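5 April 2024
Workshop notebook, Treveck bench, headphones

Got in early, room cold, heater on, glue won't cure below whatever it is so left the tubes on the radiator first. Note to self, put them on a tray next time, one slid down the back.

Job list from yesterday still stands. Headband pads, ear cushions, the two sets with crackle in one side, and sort the drawer of odd screws which I will not get to.

Started with the pads. Old Zatamero batch are all going the same way, inner pad lifts at one end, then the foam behind goes to crumbs, then the band sits right on the top of your head and people stop wearing them. Cushions usually fine at that point. So it's a shame to bin the whole thing for a strip of foam.

Tried three ways of getting the old pad off.

Pulling, dry. Quick but leaves foam skin all along the channel and you spend longer scraping than you saved.

Warm air first, low setting, keep it moving, then peel from the end with the plastic spudger. Best so far. Glue goes stringy, comes off in one go if you don't stop. If you stop it grabs again and tears.

Alcohol along the seam. Works on the glue, but it crept round onto the shell on one set and took the shine off a patch the size of a fingernail. Printed shell too. Won't do that again on anything with a pattern. Plain black ones maybe, with a cotton bud and not the bottle like an idiot.

Measured a new strip against the old one. Old one had shrunk or the curve is longer than it looks flat, anyway the strip came up short. Cut the next at 131 mm with the ends rounded off and that sat right in the channel with no gap. Writing that down big on the lid of the foam box. 131. Checked on a second band, same mold, same fit. Do NOT assume for the Maes ones, the channel is shallower and the strip will stand proud.

Foam: the Kustby sheet is ok, bit stiff, smells. Cover material is the thin matte stuff from the end of the roll. It's dark and doesn't show fingermarks. There is not much left, maybe enough for up to 30 bands if nobody cuts it diagonally again (was me).

Glue: contact adhesive, thin coat both faces, wait till it stops being shiny, then press from the middle out. Middle out!! Did one from the end in and got a wrinkle at the far side that won't lie down. It's on the shelf with tape round it, will see tomorrow.

Red pair next. Overall the nicest band on the bench, all those swirls printed along the red, shame to scratch it, so kept the tools well away from the shell and worked from the inside of the curve only.

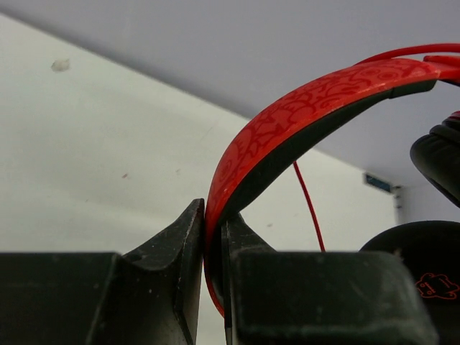

The Kustby foam is too stiff for anyone wearing them more than an hour, according to Treveck, who came by on the shared log at lunch and would go for a softer sheet in two thin layers, the top one loose at the ends so it can creep when the band opens. Gluing the full length is what makes the ends lift in the first place, was the other half of it. Band flexes, pad doesn't, something has to let go.

Fair point and a bit annoying as I'd just done four with glue all the way along. Thought about it over the sandwich. It would explain why they always go at the ends and never the middle. Also why the ones that live on a hook last longer than the ones that get stretched over a monitor corner all night (please stop doing that, whoever it is, it wrecks the band and the monitor looks stupid).

So, afternoon, tried it.

Two layers, soft grey from the packing offcuts on top, Kustby underneath. Glued the bottom layer full length. Top layer glued in the middle stretch only and the cover wrapped over both and tucked. Fiddly. Tucking the cover at the ends is the hard part, there's a step where the channel stops and the material wants to bunch up in it. Snipped a small V out of the underside of the cover each end and it folded in flat. Better.

Opened and closed the band 52 times by hand. Would have done a hundred but my wrist had had enough. No lift on the loose-end one. Full glue one, same count, slight whitening at one end of the glue line, no actual lift. Not proof of much but it's the way I'd expect it to go. Should do the same again after a week on the warm shelf.

Weight on the top of the head: tried each for the length of a phone call. Two layer one definitely softer. Also slightly taller so the cups sit a touch higher, had to let the sliders out one click each side. Mention that on the slip when they go back, otherwise they come back with "too small now".

Cushions.

Ear cushions on the puffy sets: check the lip goes all the way round into the groove before calling it done. Found one where it had been stretched over at the bottom only and just sitting there at the top, would have popped off in a bag. Start at the top, thumb it round, finish at the bottom, then run a fingernail round the whole groove. If the nail catches it's not in.

Wiping: barely damp cloth, mild soap, then dry cloth. No wipes out of the tub on the desk, they make the cover material go tacky after a few weeks. There are two sets in the back box like flypaper from it. Not worth saving, take the screws and sliders.

Folds in a cushion aren't damage by the way. Had a set sent down marked "cusions collapsed" and it was just creased from being packed with the cups facing in. Left it on the dummy head overnight, came back most of the way. Cracks in the surface are different, once it's flaking it will get in people's hair and it needs a new pair.

Crackle.

First one was the plug, not the headset. Swapped the cable, gone. Cable cut in half and binned so it can't find its way back to the good pile like last time.

Second one is in the band. Comes and goes when you open it wide. Wire is probably pinched or broken where it passes from the cup up into the slider. Opened the cup, wire looks ok as far as I can see, didn't want to go further with glue on my fingers. Meter on it tomorrow, wiggle the slider while watching the reading. If it's up inside the band it means taking the connector piece off and I've never done that without cracking a clip. Look for spare clips in the Maes box before starting, not after.

Storage.

Hooks are not good. Even the fat ones leave a dent in the new pad in a couple of days, soft top layer will be worse for it. Want a rail instead, wide round thing, pipe with foam lagging on it would do. There's a length of lagging behind the door. Cups down on the shelf is ok for now, sliders pushed in, nothing on top.

Labels: masking tape on the cable, never on the shell. Took a label off a gloss one this morning and it left a gummy rectangle, had to roll it off with a thumb for ages. Masking tape on the cable, write on it with pencil, marker bleeds.

Left on the bench at close:
red patterned band, don't put anything metal next to it
wrinkled one, taped, leave alone
full glue ones from this morning, ok to go but I'd like to flex them again first
crackle set, cup open, screws in the bottle cap beside it, do not move the bottle cap

To get:
softer foam sheet, thin
more of the matte cover, same stuff if they still do it
cotton buds
small clamps with rubber faces, the clothes pegs mark the pad
clips for the sliders if anyone sells them

For the May batch I'd like to have the two layer thing settled so it isn't a new method on every set. Make a paper template with the V cuts marked and tape it inside the cupboard door. Also a card strip cut to length so no one has to get the tape measure out, it's always missing.

Things I haven't worked out:

Whether the loose top layer shifts sideways with sweat. Only a real user will show that.

If warm air does anything to the print on a patterned shell. I've been aiming it at the inside only. Would like a scrap shell to cook on purpose before I get careless.

Whether the height change matters for people with glasses. Cups higher, so the pad of the cushion crosses the arm of the glasses in a different place. Ask around.

Is the shrinking in the old strips age or heat? Old ones from the window shelf were worse I think, but I didn't keep them apart so can't say now. From now on write where it was kept on the slip.

Late addition. Went back to pick up my coat and pressed the end of one of the full glue ones. Lifted a hair. So that's that, the rest of those get the ends freed with the spudger and the cover retucked before they go anywhere. Half an hour each probly. Heater off, glue lids on, tube behind the radiator still there.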